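Budgeting for a first arm: a conversation with the equipment planner at Cerum

The person who plans equipment spending at Cerum has a habit of answering a money question with a story, and it took us most of a pot of coffee to get to the first number. I didn't mind at all. Cerum helps small care homes and hotel kitchens in and near Drokirville work out whether a table-top robot arm is worth having, and a good part of the job, as she tells it, is slowing people down.

"They come in wanting to talk about the arm," she said, laughing. "And I want to talk about the table it's going on, and the outlet, and who'll be in the building at six in the morning when it stops." She does nearly all her early planning in simulation now, with household things laid out on a virtual table – teapots, spoons, whatever the client's people handle all day. 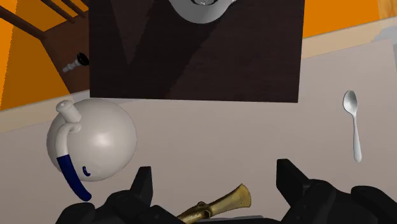
What should a small buyer set aside beyond the price of the arm itself? Around 30 percent of the purchase price for the first year, she told me, to cover the mount, spare gripper fingers, training and the visits you didn't plan on.

She got to that figure the hard way. Her first project, a breakfast kitchen run by a firm called Khoo, had put every dollar into hardware and left $1667 for everything else. "That was gone by April," she said. "We spent it on a stand, because the one we had wobbled, and then on fingers, and then I was on the phone asking for more, and I can tell you I did not enjoy that phone call." Khoo stayed with her, she was quick to add, and they're planning a second station.
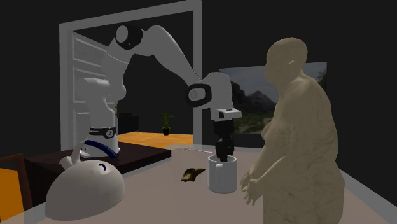 Grippers are where she thinks most first budgets go wrong, and she could have talked about them until dinner. People price one gripper and assume it'll do for everything on the list. She would much prefer they write down every object first, along with how it's going to be picked up and who is going to be near it. A mug is her favorite case. With a plain parallel-jaw gripper pointing straight down, you can put the fingers inside the opening, and that's a different job from taking hold of the handle, especially if there's a person at the side of the table with both hands up near the mug. "So now you're budgeting for the person too," she said. "How close do they stand? How slow does it have to go? You'd better know that before you sign anything."

Her object lists tend to run long. The one for the current project, which goes by the name Zomia, has 43 items on it, and she and the client cut it to 16 for the first year – a fairly painful afternoon, by her account, with a lot of pleading on behalf of the gravy boat. What stayed were the things the staff reach for most. The rest will wait for a second round of money, if it comes.

I asked whether simulation saves as much as people claim. She thought about that for a while. It saves her the most on layout, she said, on finding out that the table is too long or the pedestal wants to be on the other side, and those are expensive things to learn after the bolts are in. It saves less on wear and repairs, and she still puts real money down for a trial with the real arm before any order goes in.
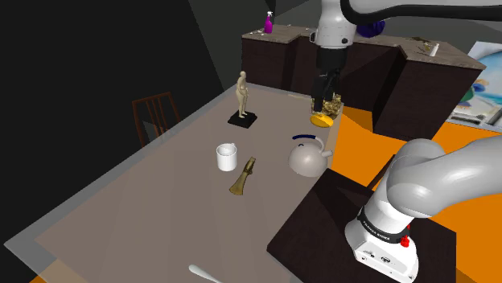
PLANNING AND COSTS

On the matter of leasing, she has softened over the years. She used to tell everybody to buy. These days, if a client can't say what the arm will be doing two years out, she'll ask for a lease quote alongside the purchase quote and go through both of them line by line at the kitchen table, with the service terms on top.

"Read the service pages first," she said. "I know they're dull. I read them with a cookie." She looks for the response time, who pays for travel, and whether software updates are included or billed every year. She also asks for the price of a replacement cable, partly to have it in the budget and partly to see how long the seller takes to answer.

Before I left she pulled out the Zomia spreadsheet and showed me a row labeled simply "other," with a healthy amount beside it. The client had asked her twice to break it down. She's going to leave it the way it is until the trial is over, and then they'll sit down together and see what it went on.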